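브루니코 공간 정비 지원사업 5월 진행 보고

솔랑주 로스 담당관님께

안녕하세요, 브루니코의 라완 세만입니다. 지난번 보고를 좀 딱딱하게 썼더니 로리에 씨가 "이거 누가 쓴 거예요?" 하고 물어보더라고요. 그래서 이번에는 평소 말투대로 씁니다. 숫자는 뒤에 모아 두었으니 급하시면 거기부터 보셔도 돼요.

우선 큰 소식부터요. 작은 상담방이 드디어 방다워졌습니다! 3월까지만 해도 접이식 의자랑 안 쓰는 프린터가 쌓여 있던 그 방 말이에요. 벽은 하얗게 다시 칠했고 바닥은 원래 있던 나무 바닥을 살렸습니다. 처음에는 장판을 깔자는 이야기도 있었는데, 일함 마짐분 씨가 구석을 닦아 보더니 색이 너무 예쁘다고 끝까지 말리셨어요. 결국 광택제만 발랐고 장판 예산은 고스란히 남았습니다. (남은 돈을 어디에 쓰고 싶은지는 뒤에서 슬쩍 말씀드릴게요.)

가구는 최대한 적게 들였습니다. 신청서에는 책상 둘에 책장 하나로 적었는데, 막상 책장을 넣어 보니 문 열 때마다 걸려서 옆방으로 보냈어요. 책상도 하나만 두기로 했고요. 변경 내역은 조슬린 로스 씨에게 미리 메일로 드렸고 괜찮다는 답도 받았습니다. 대신 탁상 스탠드를 하나 놓았는데 이게 생각보다 반응이 좋아요. 천장 등을 끄고 스탠드만 켜면 방 느낌이 확 달라지거든요. 오후 네 시쯤 오시는 분들이 특히 좋아하십니다.

다음은 '작은 서랍' 모임 이야기예요. 신청서에 '생활 정리 소모임'이라고 썼던 바로 그건데, 이름이 길어서 다들 이렇게 부릅니다. 방식은 정말 단순해요. 책상 위에 서랍 달린 상자를 하나 올려놓고, 열고, 안에 든 것을 하나씩 꺼내서 둘 것과 보낼 것을 정합니다. 집 전체를 치우라고 하면 엄두가 안 나지만 서랍 한 칸이면 앉은 자리에서 끝나잖아요. 첫 모임 때는 다들 영수증만 만지작거리다가 시간이 다 갔는데, 세 번째부터는 손이 꽤 빨라졌습니다.

상자는 스텐드사이드에서 나온 것을 쓰려다가 너무 깊어서 바꿨어요. 깊으면 자꾸 밑에 뭘 깔게 되더라고요. 지금은 납작하게 놓이는 걸로 정착했습니다. 내용물은 진행하는 사람이 미리 넣어 둡니다. 간식 봉지, 종이쪽지, 이런 자잘한 것들이요. 처음부터 자기 물건으로 하면 고르기가 어려워서 앞의 두 번은 연습용으로 하고, 그다음부터 집에서 가져온 것으로 합니다.

메모지도 꽤 쓸모가 있었어요. 정하지 못한 물건은 포스트잇에 적어서 책상에 붙여 두고 다음 모임 때 다시 봅니다. 일함 씨 표현으로는 '보류함 없는 보류함'이래요. 상자를 하나 더 두면 거기가 또 꽉 차니까 종이로만 남기는 건데, 저도 집에서 따라 하고 있습니다. 냉장고 문이 좀 지저분해지긴 했지만요.

아쉬웠던 점도 적을게요. 일요일 모임은 출석이 들쭉날쭉했습니다. 시간을 오전에서 오후로 옮겼는데도 크게 달라지지 않아서, 여름부터는 평일 저녁으로 바꿔 볼 생각이에요. 그리고 안내문 글씨가 작다는 말씀을 여러 번 들었습니다. 이건 저희가 잘못했어요. 다음 인쇄 때는 글자를 키우고 문장도 줄이겠습니다. 마르샹에서 주문한 수납 라벨은 접착력이 약해서 반품했고, 환불은 이미 받았습니다.

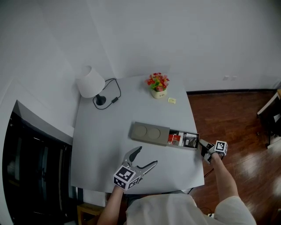 책상 위에 뭘 둘지를 놓고도 한참 이야기했어요. 로리에 씨는 아무것도 없어야 집중이 된다는 쪽이었고, 저는 꽃 하나쯤은 있어야 앉고 싶어진다는 쪽이었습니다. 결국 작은 조화 화분으로 합의를 봤어요. 물을 안 줘도 되니 저희처럼 깜빡하는 사람들한테는 딱입니다. 알록달록해서 흰 방에서 눈에 잘 띄기도 하고요. 다만 스탠드 전선은 아직 고민이에요. 책상 위로 지나가게 두면 서랍 여닫을 때 신경이 쓰여서, 다리 쪽으로 내려 고정하는 클립을 알아보고 있습니다.

숫자 정리입니다.

모임 1회 시간: 90분
지금까지 나눠 드린 안내문: 200부
연습용 소품과 메모지 구입비: 50유로
가구, 조명, 페인트, 광택제 합계: 2,720유로

영수증은 푸르크스카 폴더에 항목별로 올려 두었어요. 페인트 영수증 한 장이 흐리게 스캔되어서 다시 올릴 예정이니 그것만 조금 기다려 주세요.

다음 달에 할 일은 이렇습니다. 평일 저녁 모임 시간 확정, 안내문 다시 인쇄, 전선 정리. 그리고 앞에서 말씀드린 장판 예산 말인데요, 가능하다면 등받이가 편한 의자를 사고 싶습니다. 지금 의자는 한 시간쯤 지나면 다들 허리를 두드리기 시작하거든요. 항목 변경 신청서를 따로 내야 하는지, 아니면 이 보고로 갈음해도 되는지 알려 주시면 바로 준비할게요.

한번 들러 주세요. 오시는 날 미리 말씀해 주시면 커피 내려 놓겠습니다!

브루니코
라완 세만 드림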